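Print this page | E-mail this page

Pendley folding table, white top

I bought my first Pendley for the stockroom at Nanach and ended up ordering a second before August was out. It's a plain table with a smooth white top, and I use it for folding, sorting and the odd lunch. The lavender cloths are ours and aren't included (I get asked!). 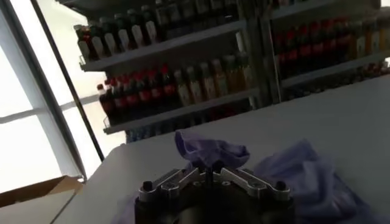
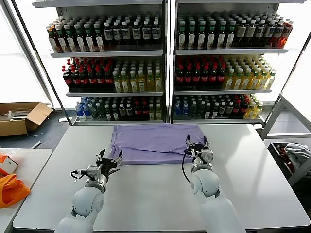

Reading time: under 1 min

I like a white top for fabric work — purple shows up nicely on it, and so does any speck of dirt, so I wipe mine down before I start. Ours stands right in front of the metal drinks shelves and I can still get at the bottles if I scoot it out a bit.

It holds 400 lb spread evenly and folds up in over 30 seconds if you're me, less if you're Sandrine Poulain, who's taller. Spare feet come in packs of 10. The Metley is the same table with a gray top, and I'd skip it unless you really hate wiping.

Returns within 20 days, unused please.

E-mail this page to a friend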